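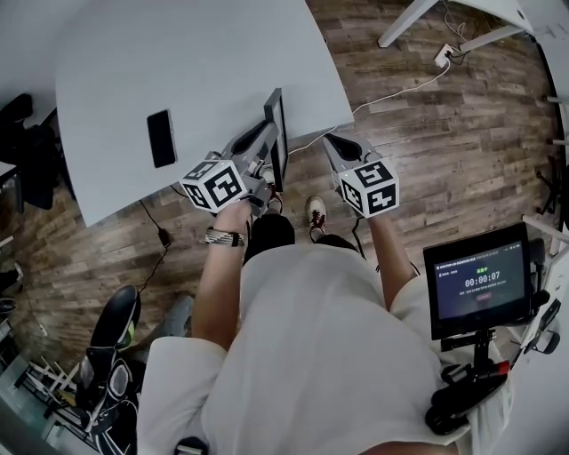
Where Does a Cable Go?

Hi, it's Shayne Cosgrove again! Have you ever followed a cable with your finger to see where it ends up? I do it all the time. I did it at my desk in Herncombe this morning, and I ended up under the bed with a sock on my head.

A cable is a bit like a garden hose, only it carries electricity. Inside are thin metal wires, usually copper, because electricity moves through copper really easily. Around the wires is a bendy plastic coat that keeps the electricity in (and your fingers safe!).

Some cables have a chunky little box on them called a power adapter. The electricity from an outlet is much too strong for a phone, so the adapter turns it down to a gentler kind the phone can use.

Most outlets are on walls, but some are down on the floor, so a desk in the middle of a big room can have power too. Cables down there love to tangle, and they love to trip people. I've tripped over mine 3 times since March!

So step over cables, never on them. If you spot one with a split in its coat, don't touch it. Go and get a grown-up.

Next time: what's inside a battery?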